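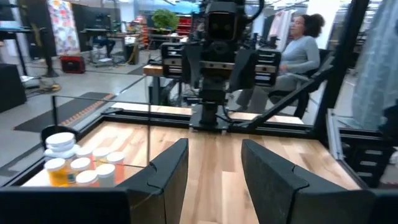 Pill bottles on the table, mid-morning.

October, a bit after eleven

Did the medicines today. I have been putting it off since the move to Trudside, and the box has sat under the stairs with "BATHROOM / MISC" on it all that time. I wanted it done before the clocks change and I lose the light in the afternoons.

Emptied the box out on the kitchen floor first. Plasters, two thermometers, a knee support, half a roll of bandage, the good tweezers I had already replaced, and a great many pill bottles. Some were still in their chemist's bags with the leaflets folded round them. I kept one leaflet of each kind and put the rest in the paper recycling.

The bottles I sorted by date. Anything past its date goes back to the chemist, contents and all. They take them over the counter and don't ask much. I rang to check and the woman said to bring them in any day before six, tablets left in their containers, nothing tipped loose into a bag. So one carrier bag is by the front door for that. It is heavier than I expected.

The empties are a separate job. Washed them in the sink with hot water and a bottle brush, then soaked them to get the labels off. The older labels came away in one piece. The newer ones leave a gum that has to be rubbed with cooking oil and then washed off again. It took most of an hour and two tea towels. I tore the labels up small, as they have my name and the old address on.

I am keeping some of the amber ones. They are a useful size for seeds, and I was short of containers last autumn and ended up with beans in envelopes, which the mice found. Foxglove and poppy will want a bottle each. The lids are the push-and-turn kind and my thumb is not what it was, so I shan't screw them down hard.

Read the Skeda leaflet that came through the door last week. They say small plastic like this is not taken in the kerbside bin, too small for the sorting, and has to go to the drop-off at Givutville with the lids kept apart. It says they had 2,805 bottles handed in over the summer. I have perhaps 40 to add if I am strict with myself. The bus goes within 300 yards of the place so I needn't ask for a lift.

Lunch was soup and the end of the loaf.

Afterwards I put the things I still take into the Myung tin, the blue one, and wrote the times on a card inside the lid. Morning ones on the left, evening on the right. The tin is on the shelf over the kettle. I used to keep everything in the bathroom but it gets steamy in there with no window, and I forget what I don't walk past.

Bathroom cabinet now has toothpaste, razor, cotton wool and a spare soap in it and one shelf with nothing on. Wiped it down. The left hinge is loose and wants a longer screw.

To buy: screws, paper labels for the seed bottles, more washing-up liquid, a thermometer battery if the shop has the flat sort.

Rain from three o'clock. Didn't get the bulbs in. Early supper, and the chemist's bag goes with me in the morning.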